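Small things on a plain table
Notes for the Monday talk, Litbridge, upstairs room. 20 minutes plus questions.

(Get the water glass BEFORE going up. Check clicker. Sille has the handouts, don't promise anyone a handout until I've seen Sille.)

OPENING

Hi everybody, thanks for coming out. I run the play table at Holst, and I've been asked to talk about play food, so I'd like to start by confessing that at one point we owned more than 400 pieces of it. Pause here. Somebody always groans, let them.

We had croissants. We had a fish with its head on, three kinds of cheese I couldn't name, a whole roast chicken that came apart with Velcro, and sushi that was really just little colored erasers that somebody's aunt had donated. It all lived in one giant tub, and every morning I tipped the tub out and thought, wow, what a spread, they're going to love it.

And they did love it! They loved it for as long as it took to throw it. The tipping out was the best bit, and after that it was just stuff on the floor, and I'd spend the rest of the morning walking on eggs. (Plastic eggs. Say it or they won't get it.)

So tonight is really about how little you can put out and still have a good morning. I've got a few setups, a few mistakes, and a bit at the end on washing, which is the bit people write down.

SLIDE 2: THE TABLE

Start with the table, before the toys. Ours used to have a farm-print cloth on it, with tractors, and you couldn't see a thing against it. A kid would be looking for the strawberry and find a painted hen. We took the cloth off and left it bare, and I was surprised how much calmer it made ME feel, never mind the children.

If your table is beige, or gray, or that tired office white, lovely, leave it alone. You want the bright things to be the things they can pick up.

Ask the room: who has a patterned cloth at home? Hands. Tell them to try one day without.

SLIDE 3: THREE PLATES AND A TRAY OR BOARD

OK so this is the setup I'd take to a desert island. Three plates in three colors, one big flat thing in front of them to hold the food, and two pieces of fruit. Yellow plate, pink plate, green plate. A banana and a slice of watermelon. I know it sounds mean, two pieces! Anas Awad, who shares the Tuesday group with me, looked at it the first time and asked when the rest was coming.

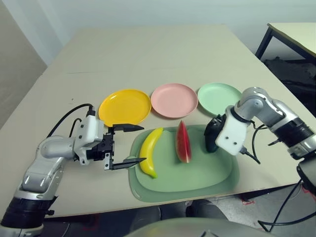
What I like about a banana and a watermelon is that the banana has an obvious home, yellow to yellow, and the watermelon doesn't. It's red and it's green. So where does it go? Some of them go straight for pink, as the nearest thing to red. Some turn it over and look at the rind and say green. I've had a four-year-old put it on the green plate with great ceremony and then take it off again and tell me it was "only green outside." I mean, I could have gone home right then, that was my whole week.

Please don't correct them on the watermelon. (Slow down, this is the main point of the slide.) If there's one toy on the table with two right answers, you get a conversation. If everything has one right answer you get a quiz, and they can smell a quiz.

And the third plate stays spare. People want to fill it. I want it there so there's always somewhere else the thing could have gone. With two plates and two fruits, the second one is just whatever's left over.

A word on the flat thing. Tray, board, whatever you've got. I like a big one, bigger than feels necessary, with room between the pieces so little hands aren't bumping them around. Put it on the child's side with the plates behind it. The food starts close and travels away. When we had the plates in front, the kids knocked them off the edge reaching over, every single time.

(If running late skip the next bit and go to slide 5.)

SLIDE 4: WHAT I GOT WRONG

Matching everything. I went through a phase of buying plates to match the fruit exactly, an orange plate for the orange and so on, and I had them all lined up like a paint store. It was beautiful and they were bored stiff. You want the colors to be a bit off. A salmon sort of pink is great, it's nearly red and nearly orange and they have to decide.

Real dishes. I tried it, I know some of you swear by it, and I do think there's something in a child handling a proper plate. Our floor is tile. We had one good week.

Talking too much. Oh, this one is me all over. I'd sit down and say "ooh, what color's this, what color's that, where does the banana live?" and Sille Thorlacius, who was with us for the spring, finally slid a note across to me that said DRINK YOUR COFFEE. So I did. It was April, I remember it was raining, and the quiet at that table was something else. They talked to each other! I've kept the note.

Too big an age spread at one table. The little ones want to carry and the older ones want to serve, and they get in each other's way. Two tables if you possibly can, or take turns.

SLIDE 5: GOING PLATE TO PLATE

Once they've had a few goes at the easy version, the game changes by itself. You'll see a piece go onto one plate, sit there a while, and get moved along. Or somebody decides the pink plate belongs to Grandma and Grandma gets the watermelon, and now color has nothing to do with it. Great. Follow them.

Things I might say at this point, if I say anything:
"Who's that one for?"
"Is there any left?"
"I'm a bit hungry over here."

That last one is my favorite. You'll be fed for the rest of the morning. 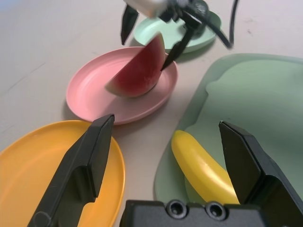 Watermelon on the pink plate.

The curved piece and the wedge also behave differently, which I didn't expect to care about. A banana is easy, you grab it in the middle. A wedge you have to think about. Do you take it by the point? By the rind? Does it go down standing or flat? They'll try it every way, and if it topples they'll usually just try again, without any fuss, so long as no grown-up gasps. I'm a gasper. I'm working on it.

If you're choosing pieces, then, go for shapes that feel different from each other in the hand. One long, one chunky. I wouldn't start with an apple and an orange, those are the same ball in two colors, and they roll.

SLIDE 6: ADDING MORE

When do you add a third piece? When they ask. I used to have a schedule for it and it was silly. Some kids are happy with a banana for a month.

When you do add, add one. Leave it out for the week. Then swap. We now keep 70 pieces in total, and the rest went to Plivoteo, the toy swap down by the bus station, in the original tub. I felt terrible about the chicken and then I felt fine.

The 70 live in shoe boxes by kind: fruit, vegetables, things that come in slices, things with a lid. I don't label them with words. I tape one piece from inside onto the front, and the children can put everything away themselves, which they'll do more cheerfully if you haven't asked.

SLIDE 7: WASHING

Pens out, here we go.

Hard plastic pieces and plates, warm water with dish soap in a bowl, then on a towel. Anything with a seam, check it for water, give it a squeeze over the sink and see what comes out. (Make the face.) If it's brown, that piece has retired. Fabric food goes in a pillowcase in the machine. Painted wood, damp cloth only, don't soak it, I've ruined a very nice pear.

Plates get done at the end of every session, the food at the end of the week, and on the spot if it's been in a mouth. It'll have been in a mouth.

Let the kids wash too! Put a bowl of water on the same table the next day and it's a whole new activity. Half the time it beats the plates.

QUESTIONS I'LL PROBABLY GET

Where do you buy it? Thrift stores, mostly. Tastness had a nice plate set, I don't know if they still do it.

What about color names in two languages? Yes, go for it. We do both at Holst and mix them up in the same sentence and the kids sort it out much faster than I do.

My son just lines everything up. Then he's having a nice time. Give him a longer table.

Won't they get bored with two things? Ask them to try it for a week and email me. (Give the email, it's on the handout. Find Sille.)

Stop by twenty past. They need the room for choir.

Related
Shoe boxes and other storage we love
Water play indoors: towels first
Notes from the spring meet-up at Litbridge
Pouring and scooping for under-threes
Plivoteo swap days: what to bring
Older talks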